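Speaker notes: Small-batch toffee and the shops that sell it
Kelechi Obi, Nartey Confectionery
Regional makers' day, 2025-11-23

Print this page | E-mail to a friend

Opening

Wait for the doors to close. Say hello, thank the organizers, and then go straight in with the tin story: first order from a real shop, wrong lids, toffee stuck to every one of them, and the shop reordered anyway! Pause there. People usually laugh at the lids.

Then the point of the talk. I love making toffee, but what I've come to love just as much is the part after, getting it into a shop and keeping it there. Most of us in this room learned the cooking first and the selling by accident. I'd like to save you a few of the accidents.

Where we started

Keep this short. Home kitchen, one pan, one thermometer, Saturday markets. Our first batch size was 20 bars and I thought that was huge (it filled every shelf in the fridge). By June of the next year we had moved into the unit at Wostine and were making 635 bars a week, all still cut by hand.

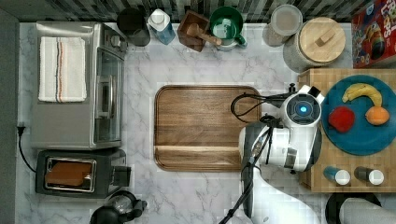 Toaster oven and toaster at the left end of the marble counter.

Say out loud that the recipe hardly changed between the kitchen and the unit. Butter, sugar, cream, salt. What changed was everything we wrote down. If you take one thing home, please start a batch book tonight: date, weather, which butter, how long to reach temperature. Humid days are terrible for toffee, and you'll only see the pattern once you have a few months of notes to flip through.

Talking to shops

Ask for a show of hands: who here sells through a shop already? Adjust depending on the answer. If it's most of the room, skip the part on first visits and spend longer on prices.

First visits. Go on a quiet morning, bring samples already cut, and leave a one-page price list. Don't bring the whole range! We carried 3 flavors to Skedis, plain, ginger and sea salt, and the buyer tasted them all standing at the till. She took the ginger, which I had nearly left at home.
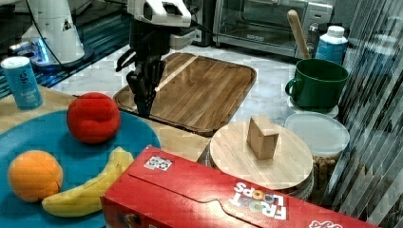 She also asked me something I had no answer for, and I still think about it: how long will it sit on my shelf before it goes sticky? I guessed. Please don't guess. Put a few bars from every batch in a cupboard, check them each week, and write down the day you'd stop being happy to eat one. Now I open every shop conversation with that number, and buyers really do relax when they hear it.

Prices. Slow down here, people like to take notes. Work back from what the shopper pays, take off the shop's share, and see what's left for you before you print a single label. Fedon, our wrapper supplier, gave us a better rate once we ordered roughly 700 at a time, and that small saving paid for proper outer cartons. Mention the cartons, they stack so much better than the old trays.
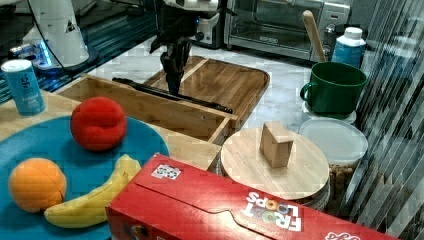 Questions that usually come up

Should I make sugar-free? Say I've tried it twice and it came out like candle wax both times. Happy to hear from anyone who has cracked it.

Do shops return what they don't sell? Ours don't, but we swap anything close to its date, and it keeps everybody friendly.

Can I see the batch book? Yes! It's in my bag, pass it around, just bring it back.

Close

Thank everyone, point to the sample table, remind them the ginger goes fast.

Print this page | E-mail to a friend

Related items
Wrapping by hand: keeping corners neat
Getting ready for a kitchen inspection
Fudge or toffee for a first market stall?
Notes from the June makers' day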